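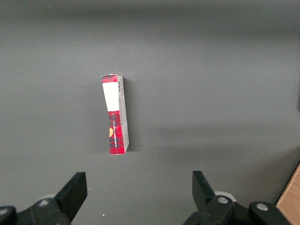
6. Putting the warp on the loom

This section is for the Sternora 700 table loom with one rigid heddle. If you have the folding model, the steps are the same, but please read first the note about the locking knobs at the end of 6.2. The loom must be already assembled and waxed (section 5).

The warp is the set of threads which goes from the back of the loom to the front. The weft is the thread which you pass across with the shuttle. Most problems in weaving come from a warp with uneven tension, so it is good to take your time in this section. For a first scarf, keep one free evening for the warping and begin the weaving on another day.

6.1 What you need

The loom, with the heddle supplied
Two table clamps
The warping peg and its clamp
The threading hook (flat, with a wooden handle)
Scissors
Warp yarn, in all the colours of your plan
Strong paper for winding, a little wider than the warp
A ball of waste yarn, thick if possible
A measuring tape

Suitable yarn: smooth wool or cotton which does not break when you pull a length of it sharply between your hands. Very hairy yarn will stick to its neighbours when you change the shed. Elastic sock yarn can be used, but the scarf will become shorter than you planned when it comes off the loom.

The heddle accepts a warp up to 700 mm wide. For a first project we recommend a narrow one.

6.2 Fixing the loom and the peg

1. Put the loom on a steady table with the back beam at the edge. The back beam is the one with the ratchet wheel on the left side.

2. Fix the loom with both table clamps. Put a piece of felt or folded cloth under each clamp if you care about the surface of the table.

3. Fix the warping peg on a second table or on a strong shelf, opposite the back beam. The distance from the back apron rod to the peg is the length of your warp. Measure it with the tape, following the path the yarn will take.

4. Check that the peg stands in line with the middle of the warp. If it stands too much to one side, the threads on the other side will be longer.

5. Put the heddle in the neutral position, in the middle notch of the heddle block.

6. Pull the loom with your hand. It must not move. Pull the peg also.

CAUTION: Do not fix the peg on a glass shelf, a radiator or the back of a chair. A full warp under tension pulls much more than you expect, and the peg can come off suddenly. Keep children and cats out of the space between the loom and the peg while you work.

Note for the folding model: tighten both locking knobs before you put any thread on. If you tighten them afterwards, the frame changes its shape a little and the tension on one side is lost.

6.3 Planning the colours

You can make the whole warp in one colour. If you want a check, the warp needs stripes, and later you will repeat the same stripes in the weft.

Write your plan on paper before you cut or tie anything. The plan is a simple list from right to left: colour, then number of slots. Every slot receives one loop, so it has two threads, and one of them will later go to a hole. A stripe of 6 slots therefore gives you 12 threads of that colour.

Some advice for a plan which is pleasant to weave:

- Choose one ground colour and give it the most space. The narrow stripes will look brighter than they look on the ball.
- Put the same colour at both edges. If the edge colour changes, you must carry two yarns at the selvedge and it becomes thick.
- Avoid a stripe of a single thread for the first time. It is possible, but with the direct method it needs a knot on the apron rod for each one.
- Two dark colours which are clearly different in the shop can become the same in the cloth. Twist them together and look at them from the other side of the room.

In her pattern notes for this loom, Dorottya Magyar gives a small check with 31 slots of warp before the pattern begins again. It is a good size for a scarf in medium wool. If you prefer symmetry, end with the same stripe with which you started.

6.4 Drawing the warp through the slots

1. Put the ball of the first colour on the floor, under the back beam. A bowl will stop it from rolling.

2. Tie the end of the yarn to the back apron rod with a double knot, at the place where the warp will begin. Find this place by measuring from the middle of the heddle: half of your planned width to the right.

3. Stand in front of the loom. Push the threading hook through the first slot, take the yarn, and pull a loop back through the slot.

4. Walk with the loop to the peg and put it over the peg. The yarn should be straight but not stretched.

5. Return to the loom. Take the yarn around the apron rod and pull a new loop through the next slot. The yarn goes one time over the rod and the next time under it. It does this by itself if you always take it directly from the ball and do not cross it.

6. Continue to the end of the first stripe.

7. To change colour, cut the yarn at the apron rod, leave a hand's length, and tie it to the rod. Tie the new colour beside it. If the first colour returns after only a few slots, you need not cut it. Let it hang and pick it up again, but be sure that it does not pull the rod to one side.

8. When all stripes are finished, cut the last yarn and tie it to the apron rod.

9. Compare the warp with your plan. It is now easy to correct. After winding it is not.

Note: Do not use holes in this part. If you have pulled a loop through a hole by mistake, take it back to that place and repeat.

Note: If a ball finishes in the middle of the way to the peg, go back with the end to the apron rod and join the new ball there. A knot in the middle of the warp will catch in the heddle every time it moves.

6.5 Winding the warp on the back beam

This part is easier with a second person, who holds the warp and walks slowly towards the loom. It can also be done alone.

1. Tie a piece of waste yarn tightly around the whole warp, close to the peg.

2. Hold the warp firmly with one hand and lift it from the peg. Cut the loops at the end with the scissors.

3. Check that the pawl is resting on the ratchet wheel.

4. Lay the winding paper on the back beam, under the threads. Turn the beam until the warp begins to lie on the paper.

5. Wind slowly. After each full turn, stop and pull the warp from the front, in two or three parts, always with the same strength. Do not comb it with your fingers. If the threads are tangled, shake them and pull.

6. Add more paper when the first sheet finishes. The paper must always be wider than the warp, or the edge threads will fall down between the layers and become loose.

7. Stop when the cut ends hang a little below the front beam.

CAUTION: Keep your fingers away from the ratchet when you lift the pawl. Hold the handle of the beam first, then lift.

6.6 Threading the holes

1. Sit at the front of the loom. Take off the waste yarn from the warp.

2. Begin at one side. In the first slot there are two threads. Take one of them out and bring it through the hole beside the slot, always on the same side. With our heddle we go to the left.

3. Continue across. After every inch or so of heddle, tie the ends in a loose slip knot.

4. When you finish, look at the heddle from the side with a lamp behind it. Each slot must have one thread and each hole must have one thread.

If a slot still has two threads, open only the slip knot where the mistake is. Most often, the hole beside it was forgotten and the correction takes one minute.

6.7 Tying to the front rod

1. Take the middle group of threads. Divide it in two, pass both halves over the front apron rod, bring them up around the outside and tie the first half of a knot.

2. Do the same with the group at the far right, then the far left, then the others.

3. Go back to the middle and pull each knot tighter. Put your flat hand on the warp with closed eyes. You will feel a soft group better than you can see it.

4. When all groups feel equal, finish the knots with a bow. You may need to open them again.

5. Lift the heddle to the upper position and look through the shed. Do the same in the lower position. If one thread stays in the middle of the opening, it is loose or wrongly threaded.

6. Weave several rows with thick waste yarn, until the spaces between the groups are closed. Beat after every second row.

You can now continue with section 7, Weaving the first rows.

6.8 When something is wrong

One edge is loose: the peg was probably not in line. Put a folded strip of paper under the loose threads at the back beam.

The shed does not open: the tension is too low, or the heddle is standing in front of its notch and not in it.

A thread breaks: do not remove it. Tie a new length of the same colour around a pin in the woven part, lead it through the same hole or slot, and let it hang at the back with a small weight, such as a spoon or a bag of buttons.

The stripes are not as in the plan: if only the width is different, weave on and write down what you have done. You will need it for the weft.

The ratchet slips: stop weaving and release the tension slowly by hand. The screw of the pawl has become loose. Tighten it with the small key from the box. If the teeth are damaged, order a new wheel and do not try to file the old one.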